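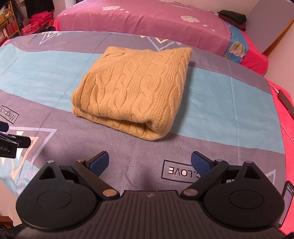
Buy the cheap part first, and buy more of it than you think you need. I've been saying some version of this to anyone planning a robotics budget since I started helping the Finunville shared lab put its equipment list together, and I'm more convinced of it every month. The money in a small robot program should go to hand-held grippers, bedding, sweaters and people's afternoons long before it goes to an arm.

I know how that sounds. When our group got its first real funding, every one of us wanted the arm. We had the brochure open on the table. Davina Dunbar had already measured the doorway! And I was as bad as anyone, because an arm is a wonderful thing to own, and you can show it to visitors, and it makes the whole plan feel settled.

But think about what we wanted the machine to do. We wanted it to handle clothes in the kind of bedroom people really have. A knit sweater, folded thick, on a printed sheet with creases running every which way. A fleece blanket bunched up at the side of the mattress. A phone lying where somebody put it down. None of that is in the brochure, and none of it comes to the lab unless you go out and get it, one home at a time.

A hand-held gripper goes out and gets it. It fits in a tote bag. The person holding it already knows how to pick up a sweater, so you skip months of teaching a machine the basics and go straight to recording good grasps in good, messy, ordinary rooms. I love this part of the work. I've sat on the floor of more spare bedrooms this year than in the rest of my life put together, and I have opinions about cable knit now. (It's lovely stuff to work with. The ridges give the pads something to hold, and when it's folded neatly you have to decide whether you're after the top layer or the whole bundle.)

So let me talk about the budget, because that's where these plans go wrong.

The first mistake is to buy one gripper. People do this because the plan says "gripper, 1" under the arm, as if it were an accessory. Then a finger pad wears smooth or a pin works loose, and the entire project waits on a small padded envelope. Take two to every house. Three is better if you have two people collecting, and the third one earns its keep the first time somebody drops theirs on a tile floor.

The second mistake is spare parts. Our first order had none. Our second had 64 finger pads, and Wagner Barros, who keeps the spreadsheet, asked me whether I was planning to open a store. We were into the second box by July. Pads are a consumable, like printer ink, and they belong on their own line with their own yearly number. Same goes for storage cards, chargers and the foam inserts for the cases.

The third one is the one I care about most, which is paying for time. We set a target of 1248 recorded grasps for the first round, which looked huge on paper and then looked small once we divided it by garments, rooms and hands. Somebody has to fold the sweater again after each try. Somebody has to carry the bag up the stairs, ask the host which blanket is off limits, and put the bed back the way it was. In our first plan those hours were listed as "misc." They are the biggest cost in the whole thing and they deserve the biggest line, right at the top where the board will see it.

Then there's the stuff itself. I'd set aside 200 dollars for thrift store clothes alone and spend every cent of it. Get chunky knits, slippery linings, sheets with loud graphics and words all over them. Get colors you'd never wear. Plain white laundry on a plain white table will teach you a great deal about plain white laundry. A bed with stripes, triangles and daisies on it asks for much more, and it costs next to nothing to put together.

There's a fair argument on the other side, and Quintana, the group down the hall, makes it well. They bought their arm early. Their point is that you can't know which recordings are useful until something tries to act on them, and that a year of collecting with the wrong jaw shape is a year you don't get back. I take that seriously. My answer is to rent. We booked an arm from Jilavis for short stretches, checked our recordings against it, changed the way we approached thick folds, and sent it back. The rental fee hurt a little. Owning the thing through all the weeks it would have stood there under a cover would have hurt a lot more.

I'd also put off the software package. Meltance offered us one with a multi-year term, and it may well be great, but we didn't yet know what our files would look like, and neither did they. Wait until you have 100 hours in hand and you know which parts annoy you.

We will buy an arm. It's in next year's plan, and I'll be the first one at the loading dock — I may even bring cake. By then we'll know how wide the jaws need to open for a folded sweater and how much reach it takes to get across a double bed, and we can shop with those numbers in front of us. Davina still has her doorway measurements taped inside the supply closet.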